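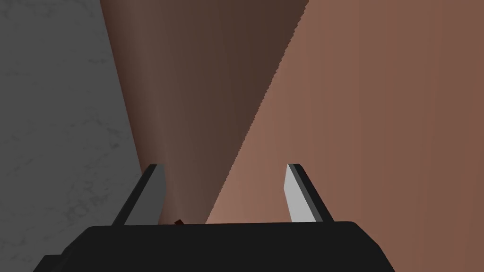 Who We Are (and Who Does What Around Here Now)

July
By Dexter Lumanlan
4 min read

Hi! I'm Dexter, I run the packing room at Kultcombe, and I got asked to rewrite this page because the old one still said we did everything by hand. We did, for years. We make and repair board game pieces, mostly chess sets and replacement parts for games people have loved to death, and every set that left the building had been picked, checked and tucked into its box by a person at a bench.

There are 38 of us now. When I started there were 9, and we shared one space heater and a radio that only got one station (polka until noon, then farm prices). Wilfredo Lacson was already here. He taught me how to tell a good knight from a bad one with my eyes shut, and he still does the final check on anything going out as a gift.

So, the robots. We have a two-armed one in the packing room that we call Yap, short for nothing, and a lot of what it does gets worked out on a computer first. Our software folks, all three of them, build pretend rooms and let a pretend robot have a go at things in there. It might be a small dark piece standing on a white table, in a room with a skylight and pictures on the wall. The first time I saw it I asked why a robot needed wall art. The answer was that customers' places and workshops don't look like blank boxes, and they want the thing to cope when there's stuff around. Fair enough! I've since put in a request for a nicer floor.

The project is called Hurivari, and I'll admit I was not a fan. I'd packed chess sets for a long time and I thought I knew what was coming, which was a handshake and a cake. A few of us asked about it straight out at a meeting, and what we got was a promise in writing that no one on the bench would lose hours while the robot was being brought in. That promise has held. It's pinned up by the coffee machine, with a ring on it from somebody's mug.

What I hadn't expected was how much of my day would move over to the screen. I sit in on the practice runs most mornings now, coffee in hand, and I get asked things I never had to put into words before. 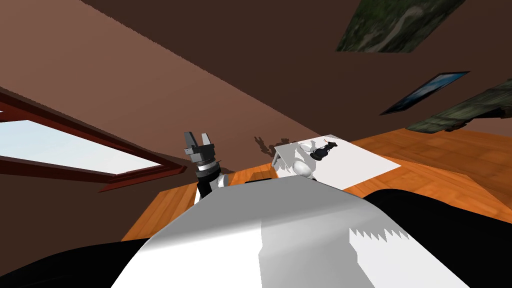

How do you come at a bishop without knocking the pawn beside it? Do you go for the neck or the base? How close is too close with the other hand? I'd been doing it so long I had to go back to the bench and watch my own fingers. Wilfredo was much better at this than me, and he ended up writing 30 pages of notes in pencil, with drawings, and those notes are now the closest thing we have to a training manual for people or robots.

Now for the parts that changed for the worse. The room is louder. There's a taped line on the floor you have to stay behind when Yap is moving, and that took away the spot where we used to eat lunch. Some folks miss the plain packing, which was restful once you got into it, and I do too on certain afternoons. One of our best packers tried the screen work, hated it and went over to repairs, where she's much happier gluing crowns back on queens.

The good part, for me, is my wrists. Our busy season order from Brinedeo, the toy shop people we've supplied forever, runs to 200 sets at a go, and it used to mean braces and ice packs for half the room. Last time we split it. Yap set out the pawns, we did the fiddly pieces and the checking, and I drove home able to turn my own steering wheel. My wife noticed before I did.

We still stop the robot a lot. Anyone can do it, you don't have to ask, and you don't have to fill in a form afterward (we tried a form, it lasted a week). If a piece looks like it's about to go over, you hit the button and you set it right yourself. New people sometimes feel shy about that, so on their first day we have them press it a few times for no reason at all.

If you'd like to work with us, we hire for the bench first and teach the rest later. You'll want patient hands and a fair bit of curiosity, and it helps if you don't mind being asked why you did what you just did. And if you're missing a rook, write to us anyway! Tell us how tall its brother is and what color, and one of us will go digging in the drawers. It'll probably be Wilfredo. The robot isn't allowed in the drawers yet.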